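I run a small newsletter about crypto from my apartment, and my inbox fills up with the same questions every week. So I put the answers on one page. I'm a hobbyist who has been at this a while and has made most of the mistakes already. None of it is financial advice. Last updated Thursday, February 8, 2018.

## The basics

**What is Urketti, anyway?**

Urketti is a wallet. You install it on your phone, it makes a set of keys for you, and those keys let you move your coins. The coins themselves live on the blockchain, so if you lose your phone you haven't lost your money, as long as you wrote down your recovery words. (Please write down your recovery words! I get emails about this that make me want to cry.)

**So is Griren the same thing?**

Nope. Griren is an exchange. You send it dollars, it sells you coins, and it holds them for you until you move them out. Lots of people buy on Griren and then send everything over to Urketti, and that's how I do it too. You can leave coins on the exchange if you trade a lot. I just sleep better when mine are in my own wallet.

**And Mao?**

Mao is the coin. It's the one most of my readers hold, mostly because the transfer fees are low and the developers answer questions in the chat like normal people. I hold some. I'm telling you that up front so you can take my opinions with however much salt you like.

**Do I need a computer, or can I do all this on my phone?**

Phone is fine! I did everything on mine for the first year. If you have an old one in a drawer, wipe it and use it only for the wallet, and keep your everyday phone for email, games and everything else. 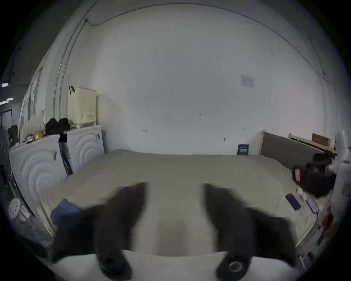
*Two phones on the bed.*

**How many recovery words are there?**

Urketti gives you 18. Write them in order, on paper, with a pen. Then write them again on a second piece of paper and keep that one in a different building. My second copy is at a relative's house in a sealed envelope, inside a cookbook that never gets opened.

**Can I just take a screenshot of the words?**

No no no. Your photos probably back themselves up to some cloud account, and then anyone who gets into that account has your coins. Same goes for emailing them to yourself, or putting them in a notes app, or saving them in a file called "not my recovery words" (a reader did this).

## Buying and sending

**How long does it take to sign up with Griren?**

The form took me one evening. Getting approved took 8 days, and I've heard from people who waited longer. They ask for an ID and a proof of address, and the proof of address is where everybody gets stuck. Mine was rejected the first time for being a cell phone bill. The electric bill went right through.

**What's the smallest amount I can buy?**

I don't want to print a number here and have it be wrong next week, so check the Griren help page. It's low enough that you can try the whole process with lunch money, and I think you should. Buy a tiny bit, send it to your wallet, send it back. You'll pay a little in fees and you'll learn more than you would from reading me.

**I sent coins an hour ago and they're not there. Did I lose them?**

Probably not. Copy the transaction ID and look it up in a block explorer. If it says "pending," go make dinner. When the network is busy it can take ages, especially if you picked the cheapest fee. If it says "confirmed" and your wallet still shows nothing, close the app and open it again — the balance screen in Urketti gets stuck sometimes, and it scared me half to death the first time.

**I sent them to the wrong address. Now what?**

I'm sorry, I really am. If the address belongs to an exchange, write to their support team right away with the transaction ID, and they may be able to help. If it's some random address, there is no one to call. I check the first six and last six characters every single time now, even when I've copied and pasted.
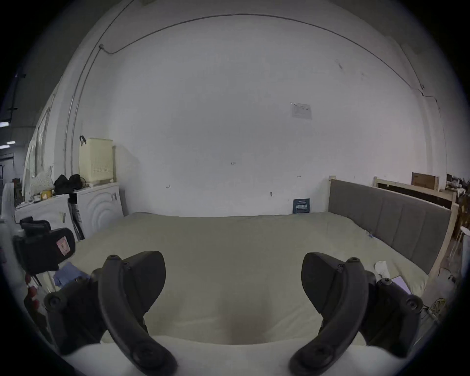

**Can I cancel a transfer that's still pending?**

With Mao, no. Once you hit send, you wait. Some other coins let you bump the fee to hurry things along, and there are ways to replace a stuck payment, but I've never needed to do it and I'd be a bad teacher.

## Staying out of trouble

**Someone from "Urketti support" messaged me. Is it real?**

It's a scam. I'll say that without even seeing the message. Real support doesn't show up in your chat asking for your recovery words, and it doesn't need you to "verify your wallet" by sending coins first. Block them and go on with your day.

**What about the giveaway where you send some in and get double back?**

Also a scam! I know the account looks official. I know there are happy replies under it. Those are fake too.

**Should I borrow money to buy more?**

Please don't. The price has bounced all over the place this winter and I have no clue where it's headed. When I started I put in 800 dollars, and I picked that amount because I could lose it and still pay rent.

**Is Liltenine legit?**

I get this one more than any other lately. Liltenine is a new token with a nice website, and that's pretty much all I can tell you. I read the white paper twice and couldn't find what the token is for. There's no code posted yet. Maybe it will turn out great, but I'm staying out until there's something to look at.
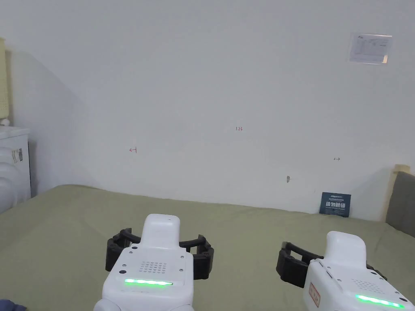
**How do you decide whether to trust a new coin?**

I look for code I can see, a team that uses their own names, and a chat where people are allowed to ask rude questions. If you get kicked out for asking when the product ships, I'm gone. I also like to wait until June or so for anything that launches in winter, just to see if the people behind it are still around.

## About the newsletter

**How many people read this thing?**

205 as of this update, which is a lot more than the handful of friends I started with. Hi, everyone!

**Do coins pay you to write about them?**

No. I get offers and I delete them. If that ever changes I'll say so at the very top of the page in big letters.

**Can you look at my wallet and tell me what's wrong?**

I can try to help by email if you describe what you did and what you saw. Send me the transaction ID if there is one. Leave out your password and your recovery words, even if I seem nice. I answer on weekends, mostly, so give me a few days.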